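Rankin to cut lighting levels in refitted units after daylight survey

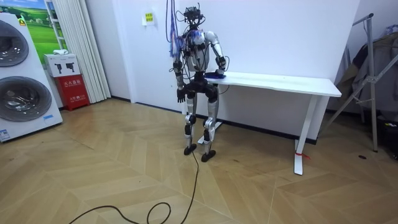

Property firm Rankin is to reduce the number of ceiling lights in its rented ground-floor units after a survey found that most were lit well beyond what tenants needed. The work was carried out by the lighting consultancy Dasteo, which took readings at desk height and at floor level in 63 rooms between January and March. Rooms finished with white walls and a pale wooden floor, as in the photograph, gave the highest readings for the same lamp output. Those with dark carpet gave the lowest, and in several cases needed all their fittings switched on by mid-afternoon.

The standard fit-out used until now was drawn up when most units were carpeted. It assumes that very little light is returned from the floor, and sets the number of fittings accordingly. Dasteo's report says this leads to an average level of 520 lux at desk height in the lighter rooms during the morning, with no blinds drawn and all lamps on. In the carpeted rooms the average was 282 lux under the same conditions.

Under the new specification, lighter rooms will have fewer fittings, each on a separate dimming circuit. Carpeted rooms will keep the present layout until they are next refitted. Sensors will be placed near the windows, so that the outer row of lamps can be turned down first.

Davina Baxter, who led the survey for Dasteo, said the floor had more effect than her team had expected. "People choose a wall colour with light in mind, but the floor is usually picked for wear," she said. "In a room with low windows a good deal of the daylight lands on the floor before it goes anywhere else."

The report notes that glare may become a problem where a pale floor has a gloss finish, and advises a matt or satin varnish. It also warns that readings will fall as surfaces become worn or dirty, and recommends that levels are checked every two years.

Work will start at the Torasora estate, where 2000 square metres of floor space is due for refitting. Tenants there have been told that lights may be off for up to a day in each unit. A second stage, at Flullance, depends on the results.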